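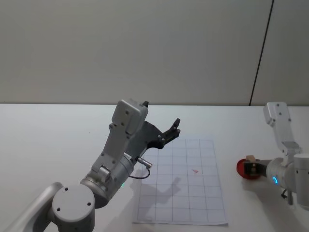

Do epigraphs from a living poet need permission, and where do they go?

Posted by Touran Mazandarani

Hello all, and thank you in advance, because I have been reading this board for months and it has already saved me from two bad decisions. I'm getting my first novel ready to print through a small press called Drududmont (they are lovely, but there are two of them and they are slow to write back in June). The book is called Kernen and it runs 655 manuscript pages, which I know, I know. I have two questions about the pages at the front.

The first is that I want to open with four lines from a poem by a woman who is still very much alive. The whole poem is only 11 lines long. My contract says permissions are the author's job and doesn't say another word on the subject. Does an epigraph count as something I need to clear, or is it like quoting somebody in a review?

The second is the order of things. I have a dedication to my aunt, the epigraph, a short note on how the names are pronounced, and a list of the family members. Right now the epigraph comes before the dedication and something about it looks wrong to me, though I couldn't tell you what. My aunt is 95 and will be checking.

marginwalker

Welcome, and congratulations on the book! I've been through this twice, so let me tell you what I did, with the usual warning that I'm a writer and no kind of lawyer.

Yes, I would ask. A review quotes a poem in order to talk about it, and an epigraph mostly borrows it for the mood, so it's harder to lean on fair use. Four lines out of 11 is also a big bite of a small poem. With a novel you can sometimes quote a sentence and sleep fine, but poems and song lyrics are where people get into trouble.

Look at the copyright page of the collection the poem came from and find out who handles permissions. It's often the publisher, and sometimes it's the poet herself or her agent. Write a short letter with the title of the poem, the exact lines, the title of your book, your press, the print run, the price, and whether there will be an ebook. Ask for the ebook now. I forgot that on my first one and had to go back and start over, and the second letter took longer than the first. Give them 30 days before you nudge, and nudge kindly. They may ask for a fee, or they may only want a credit line worded their way — copy it exactly as they send it, commas and all.

Please don't let the book go to the printer while you're waiting. Have a second epigraph picked out, something old enough to be in the public domain, and you may find you like it just as well.

As for order, the usual run is title page, copyright page, dedication, epigraph, then contents if you have them, then your note and your family list. So your eye was right and your aunt goes first, as she should.

Skosen

just credit her name under it, everyone does this, never heard of anyone getting sued

Tello

I'd go with marginwalker on the permission. A credit line is good manners but it isn't a license, and plenty of the epigraphs you see were paid for.

One small thing on the layout. If you can spare the pages, give the dedication and the epigraph a right-hand page each with a blank behind. With a book that long your press may groan about the paper, in which case the epigraph can go on the back of the dedication. I'd put the family list last, right before chapter one, where a reader can flip back to it easily. Mine ended up ahead of the contents page and my own sister couldn't find it.

Touran Mazandarani

Thank you both so much, and Skosen too. I found the permissions address in the back of the collection and the letter is written, ebook included. My aunt has been moved up to the front — she says it's about time.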